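I picked up a used Dell tower from the Costigan surplus sale in June. It cost 56 dollars, and I wanted it for backups and old photos. Before putting anything on it I took the side off and laid it flat, which is much easier than working on it upright.

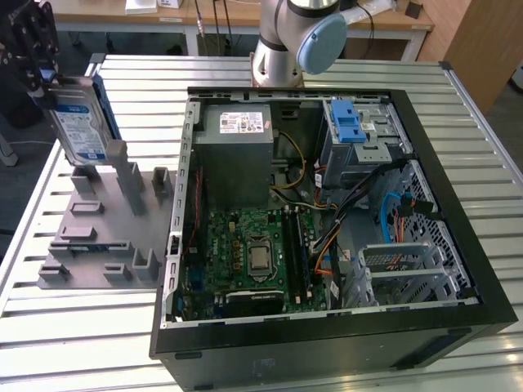

My old machine was a Sinbridge and everything in it was held with screws. On the Dell, the drives go in blue plastic carriers. I like the color coding. If it's blue, it's probably meant to come out or unlatch, and I don't have to hunt for a screwdriver.

The drive I planned to use is a 300 GB Stolance that has been in a drawer for years. It's small by current standards, but my photos only come to 62 GB. I wanted it in a carrier before I dealt with any cables.
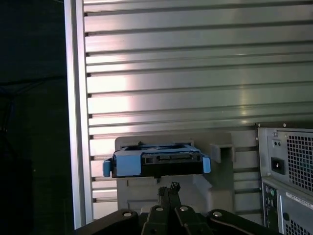 Check which way the connectors face before you slide a drive into the cage. I got that wrong on the last computer and had to pull it all back out. The cable should reach without a hard bend.

I also had the cooler off, so I could clean the processor and put on new paste. A tube of Fastier paste was in the same drawer as the drive. A small dot in the middle is plenty. 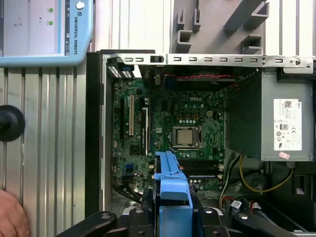
## Cables

This took longer than the drive did. The power leads are thick and want to go their own way, so I work out where each one will lie before plugging anything in. SATA cables go last. I bought a bag of 17 cable ties and don't expect to need many.

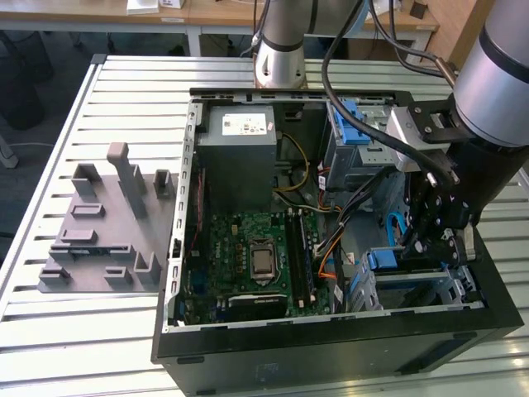 I'm leaving the memory alone for now. I may add more later if it feels slow. Next up is the operating system, and then copying the photos over, which I'll let run overnight.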